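3 February 2023
Frame shop notebook, back bench

Batch 21 of the casein ground is a failure, and I would like it written down while I still remember why I thought it was a good idea. The thought was that if I cut the lime by a third the surface would take pigment more evenly and stop chalking at the corners. The surface now takes pigment beautifully and then hands it to anyone who leans on it. My left sleeve is a fair match for the Kereama ochre.

Recipe as mixed, for whoever inherits this book:
Casein powder, 112 g
Water, cold, enough to cover plus a finger
Borax, the usual spoon (the bent one, the straight one is bigger)
Lime putty, two thirds of normal, see above
Marble dust until it looked right

"Until it looked right" is going to be held against me. Oanh Từ has already underlined it in pencil.

Soaked overnight, strained in the morning through the good cloth, which is now the bad cloth. First coat on the Pornside molding samples went on thin and level. Second coat dragged. I blamed the brush, changed the brush, and it dragged with a nicer brush. By the third coat I was telling myself that drag marks are "character," a word I have asked the apprentices not to use in front of customers.

Sanding: 2 passes, fine paper, light hand. Corners went through to wood on four of the six lengths. The other two I hadn't sanded yet.

The wider question is still the wall color for the Bevalham job. They want white frames on something warm. The client's notes say "sunny but serious," and I have been staring at those words since lunch. My own view is that a yellow wall will forgive a heavy white frame and punish a thin one, and that a dark frame on the same wall needs some air around it or it reads as a hole. Oanh's view is that the client will pick gray in April and we will have had this argument for nothing. She has been here longer than I have.
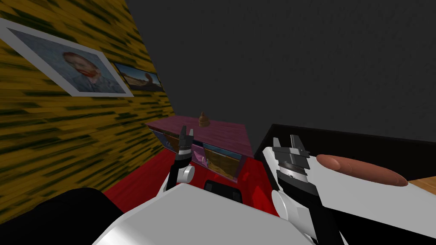 Yellow and olive wall, rendered. Thick white frame nearer, smaller dark one farther along.

Back to the ground. Tested the old stock (batch 19, normal lime) against 21 on the same offcut. Thumb test: 19 leaves nothing, 21 leaves a thumbprint you could take to court. Damp rag test: 19 lifts slightly, 21 becomes soup. Burnishing with the agate: 19 comes up to a dull shine, 21 comes up on the agate.

Batch 20 is not in this comparison. Batch 20 was left near the radiator and we have agreed to let it go.

Dinetti sent the invoice for the new lime and it comes to 1,088 with delivery, for a material I have just decided to use less of. I have put it in the drawer with the other one. Their driver also left us a pallet we did not ask for and now can't get anyone to collect, so that is the new side table. The kettle has moved there. Please do not put wet clamps next to the kettle.

To do:
Strip the six Pornside lengths. Warm water and patience, no scrapers on the carved bit.
Mix 22 with full lime and half the marble dust, and WEIGH the marble dust.
Cut one white sample at double width so Bevalham can see how it sits on yellow before they fall in love with the thin one.
Buy straining cloth.
Find out who labeled the borax jar "sugar?" and have a word.

Later, same day. Scraped a bit of 21 off the mixing board and it came away in one clean sheet, which is more than it ever did on the frame. Kept the piece, it's taped inside the back cover. Oanh wants to try 21 over a coat of shellac before we throw the bucket out. I said fine, on her own offcuts and with her own sleeves. Bucket is under the bench with the lid on, and it already smells of cheese.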